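From: Min-kyu Jin
To: larar-tenants list
Subject: Re: Switching the building to Zatport water softening

Rita wrote:
> Escobar came by with the Zatport brochure. They say a softener in
> the basement would cut our heating costs by 12 percent and stop
> the scale in kettles. Share per unit would be 323 dollars. Can
> people reply before the December meeting?

I read the brochure twice and I'm not sold. Twelve percent compared to what?

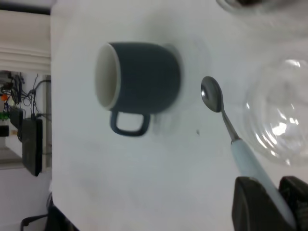

There is no baseline in it, no list of buildings, and the footnote points to a web page that doesn't load. My kettle scales up too. I put vinegar in it and move on.

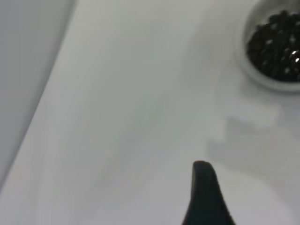

Then there's the salt. The brochure says 65 pounds a month and never says who carries it down the stairs or who pays for it. I'd also like to know if the garden tap gets softened — the beans won't care for that.

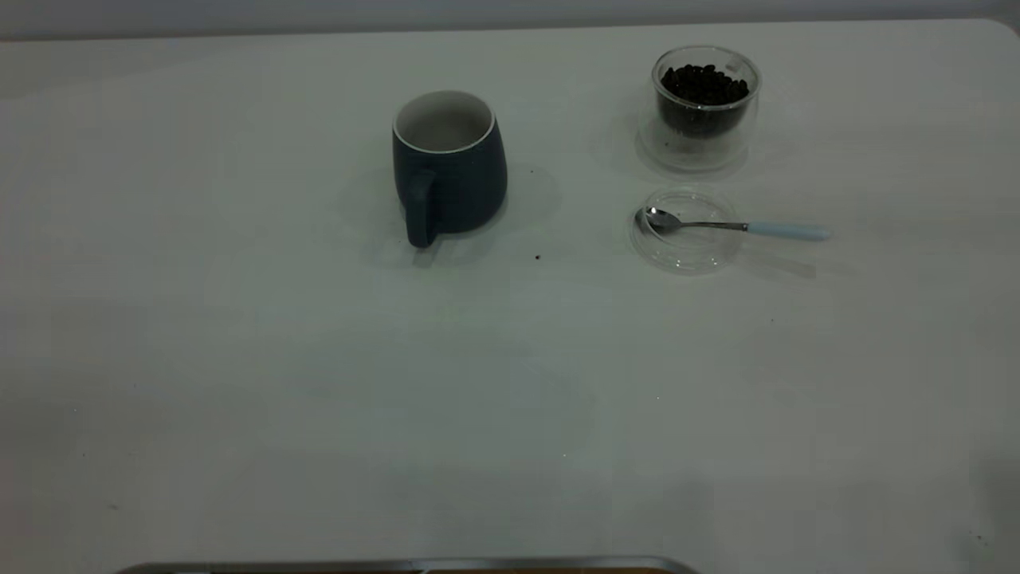 Mug on the white table.

Rita, did Escobar test our water at all? I asked the city for a hardness report two years ago and it came back as moderate. If he has a newer number, let's see it. If he doesn't, I don't see how he sized the unit.
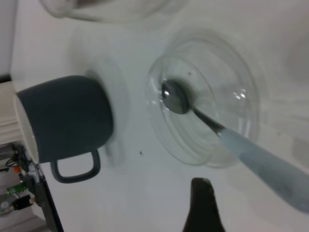

The service plan on page four is 878 a year for the building, and it isn't in the 323. I'm a no until somebody shows me a heating bill from before and after.

Min-kyu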